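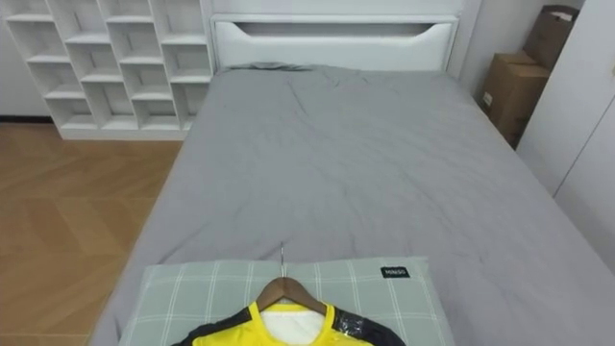
Drernow room, November, notebook 2. Started 8:40 in the morning and got so into it that I forgot lunch. The plan was to stop arguing about hanging versus folding for stretchy tops and go through the pile properly, on a surface big enough to lay a whole shirt out with its sleeves. The bed is so much better than the bench! With only the gray fitted sheet on it there's room for a top at full spread, and the plain color makes hems and collars easy to read. The sheet still has its soft wrinkles, mostly up toward the headboard, and a faint crease running through the middle. I left them alone at first and then regretted it, see below. Cubbies by the wall are all empty so everything folded can go there by type, and whatever ends up on a hanger goes in the wardrobe.

The two cardboard boxes between the bed and the wardrobe stay where they are for now. I keep wanting to shift them and there's nowhere better.

Sheet first

Angharad Trevor read my last entry and wrote in the margin "how flat is flat?" Good question. I smoothed from the center out to the sides, then from the foot up, and the part near the headboard bunched again every time. Tucking deeper at the top helps for a bit. What did work was to stop caring about the top third and put the garment lower down, with the hook of the hanger pointing up the bed. The collar then sits on smooth cloth and the bunched bit only has the hook near it.

Also tried ironing the sheet in place. Don't. It went beautifully flat and then every shirt slid on it like a plate on a wet counter. A slightly lived-in sheet grips the back of a shirt just enough that you can work on one side of the collar and the other side stays put. So: smoothed by hand, no iron. I'm really pleased with this one, it had been bugging me since the Vodar sessions where we worked on that slick table cover and blamed the hangers.

Hangers

Went through the whole Retamal bag. Plastic ones with notches are out for anything knitted, they leave a little ear at the shoulder. Wire ones out too, same reason but worse. The wooden ones with the curved shoulder are the keepers. I hung a damp cotton jersey on each kind overnight before today and measured the bump in the morning: 11 mm on the worst wire one. On the wood I couldn't find an edge to measure from. Lovely.

One gripe about wood: the weight. Set it down hard and the hook swings round and catches the collar from the inside. Setting it down hook first and then lowering the bar fixes that. Write it on the wall.

Getting it in

I've been doing this wrong my entire life, I think. I always pushed the hanger down through the neck from above. Fast, fine for a button shirt left open, murder on a ribbed collar. Compared three ways on the same old jersey top:

Down through the neck, both ends at once. Collar stretched and didn't come all the way back until I'd steamed it. No.

Up through the hem. Collar untouched, but with long sleeves the body rides up in folds, and you spend longer pulling it down again than you saved. Best for a collar that's already tired. Also best for turtlenecks, obviously.

One end at a time through the neck, at a slant. Put the first end in and slide it all the way out to the shoulder, then lift the opposite side of the collar a little and tip the second end under. The neck only ever has to open as wide as half the hanger. This is the one! With a hand holding the rib it's quick as well, and the collar comes out round.

Where to pinch matters more than I expected. Right at the center front and you pull a point into the rib. Too far round to the shoulder and the seam takes the strain. A bit to the side of where the hanger comes out of the neck is the sweet spot, and take the rib only, leave the body fabric out of it. 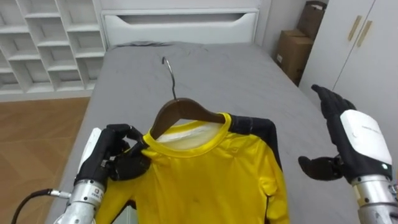 Yellow long-sleeve on a wooden hanger, laid out with the hook toward the headboard.

Yellow top, notes. Rounded ribbed collar, black panel over the shoulder and down the sleeve on the right as it lies. I like this one as a test piece because the color change tells you straight away if the thing is twisted. On a plain top you can be well off and not see it until it's hanging. There's a paler panel inside at the back of the neck, showing under the bar, and that turns out to be handy too: if the strip you see through the neck opening is even from side to side, the hanger is centered. If it's a wedge, tip the bar. I'm going to look for that on every shirt from now on.

A little wrinkling around the shoulders. I'd leave that for the hanging to take care of and check again tomorrow before deciding if it needs steam.

Faint dark spots on the yellow, lower middle. I don't know what they are. Goes on the wash list with a question mark, cool water, no scrubbing until somebody has tried a corner. Please don't put it in with the whites, Angharad, I know you.

Sleeves

Long sleeves are half the job and I never gave them any attention before. Laid flat, they want to go wherever the last person threw them. If you bring them in alongside the body before picking up the hook, the shirt comes off the bed in one piece and swings straight. If you leave them spread, one drags, and it takes the shoulder off the hanger with it. Happened to me over and over on the slippery sports tops and only once on cotton.

Tried crossing the sleeves over the front, like in a shop. Neat to look at, annoying in the wardrobe, they come loose as soon as the next hanger brushes past.

Wardrobe height: from the rail to the floor of the Satitz wardrobe I get 99 cm clear. Enough for every top in the pile with its sleeves hanging. Not enough for the long raincoat, which folds up at the bottom and looks sorry for itself. The raincoat can have the hook on the door.

What gets folded after all

Heavy sweaters, no discussion. I hung the big oatmeal one over two nights and it grew. Put a bag of rice (1,000 g on the kitchen scale) in the body of a second-hand one to speed things up and by evening you could see the hanger shape through the shoulders. Fold, cubby, done.

T-shirts: I was ready to hang them all and changed my mind halfway. The cubbies are the right depth if you fold in thirds lengthwise and then in half and half again, and you can see each one from the front. I did a stack and stood back and felt ridiculously happy about it. The staggered rows mean the compartments differ in width, so T-shirts in the squarer ones, and sweaters in the wider ones where they don't have to be squashed.

Sports tops: hang. They won't hold a fold, they creep open like they're breathing. The slant method is worth the extra seconds on these more than on anything else, the rib on the collar is usually the first part to go.

Shirts with a woven collar: hang, top button closed. Nothing new.

Light in the room was good until mid afternoon. After that the shine on the parquet got in my eyes when I was bending over the left side of the bed, so I moved to the foot and worked from there. Better for the back too, you're in line with the shirt and can see both shoulders at once. Should have started there.

To do

Second bag of wooden hangers, same curve. Ask at Retamal if they still do the narrow width, the wide ones poke out the sleeve heads on the small sizes.

Try the slant method left handed. Angharad says it feels backward and I'd like to know if it's just habit.

Felt strip on the bar for the slippery tops? Have some gray felt left over from the Vodar boxes, will glue a bit on one hanger and see if it sheds.

Recheck the jersey collar I stretched with the down-through-the-neck way, steamed at 3:15, lying flat on the chair. If it's back to shape tomorrow I'll feel less guilty.

Labels for the cubbies. Pencil first!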